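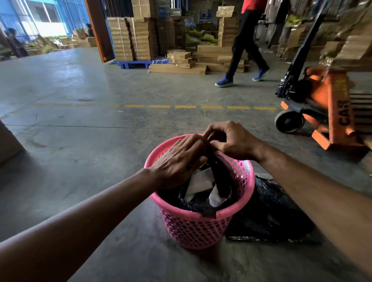

Splitting a Bag Change into Steps: A Planner Front End for First-Person Video
Project report, Robot Software course

1. What we set out to do

Our course group writes the task layer for Grurine, the planning package our lab uses on its two-arm setup. The planner needs a list of steps with a start condition and an end condition for each one. Until now those lists were typed by hand. We wanted to get a first draft of the list from video of a person doing the job, seen from head height.

The job we chose was changing the garbage bag in a round pink bin at the Brondlow warehouse. It uses both hands, the material is thin and shiny, and the grip keeps changing. Inmaculada Calvo handled the labeling tool, In-ho Kong wrote the segmenter, and I did the link to the planner and this report.

2. Labels

We settled on 9 step labels after trying a longer list that two people could not apply the same way. "Gather top edge" and "lift by the neck" stayed separate, because the planner treats them differently: the first is a pinch on a loose edge, and the second is a full grasp with a load under it. Each label also records what the other hand is doing. A hand holding the rim counts as a support contact and is passed to the planner as a constraint on that arm. 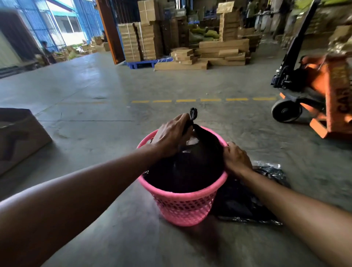 Maite Barrios

3. Segmenter

The segmenter reads hand positions and a mask for the bag and marks a boundary when the contact state changes. We labeled 600 clips by hand and kept 500 for training. The rest were used for testing.

The bag mask gave us the most trouble. Black film with highlights on it was often split into several pieces, and a spare bag lying on the floor was sometimes merged with the one in the bin. In-ho fixed the merging by tracking the rim first and dropping any mask piece that did not touch it.

Fitting the new bag is harder to cut into steps. Both hands are on the rim, the film folds over the edge,

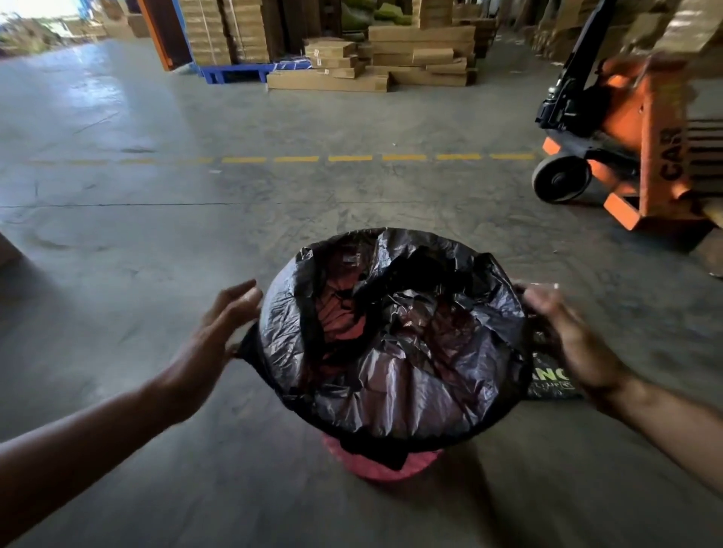
and the contact state stays the same for a long stretch even though the work moves on. We added a second signal for this part, the share of the rim covered by film. It is noisy, but it gives the planner an end condition it can check.

4. Open problems

Left and right hands still get swapped when the forearms cross. The export to Grurine also drops the support contact if a step is shorter than 2 frames. Trinidad Lozano has a patch for that which we have not merged.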